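About Cheung Lilton Property Management

Cheung Lilton manages rental homes for owners who live somewhere else or who would like to stop taking calls from tenants at dinnertime. We look after single-family houses, duplexes and small apartment buildings in Lilton and the towns next to it. We do not sell houses, and we do not own any of the homes we manage.

The company started with one fourplex on Grader Street and a desk in the back of a hardware store. Today there are 15 of us, working out of the old Skadance building two blocks from the county courthouse. The dance studio sign is still on the brick, so look for that and use the side door. Parking is behind the building.

What we do

For owners, we advertise the home, show it, screen applicants, write the lease, collect the rent and handle repairs. You get a statement every month and your money by direct deposit. We call you before we approve any repair over your limit, which you set when you sign up. Most owners choose a few hundred dollars. If a pipe bursts at night, we send a plumber first and call you in the morning.

For tenants, we answer the phone. Rent can be paid online, by check or in person at the front counter. Repair requests go to a coordinator who knows the building, and you will get a time window for the visit. Please don't text repair requests to the leasing line – they get missed.

Furnished rentals

A few years ago the regional hospital asked if we had anything for traveling nurses, and we had nothing. We now manage 44 furnished units on leases of 30 days or longer. They come with beds, basic kitchen things, internet and a washer and dryer, either in the unit or in the building. Utilities are included up to a monthly cap listed in the lease. We do not handle nightly or weekend stays. The city has its own permit for those, and there are other companies in town that do it well.

Fees

Owners pay a percentage of the rent collected. When a home is vacant, there is no management fee. There is a separate leasing fee when we place a new tenant, and a smaller one at renewal. We don't add a markup to contractor invoices, and copies are attached to your statement. The full fee sheet is at the front counter or we can email it.

Either side can end the management agreement with 30 days' notice. Tenant deposits are held in a separate trust account and move with the property if you leave us.

Visiting the office

The counter opens at 8:30 a.m. and closes at 5 p.m. We close for lunch in the slow months, usually starting in October, so call ahead if you are driving in from Cheung Valley. Keys can be dropped in the slot by the side door at any hour. Put them in an envelope with the address written on it.

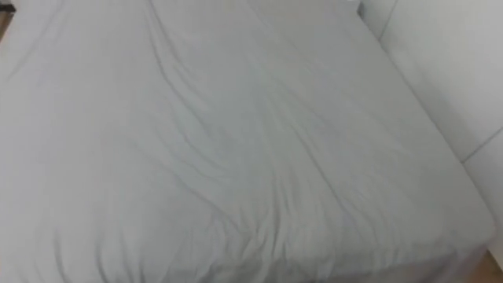

Bed with a light-colored cover, wood floor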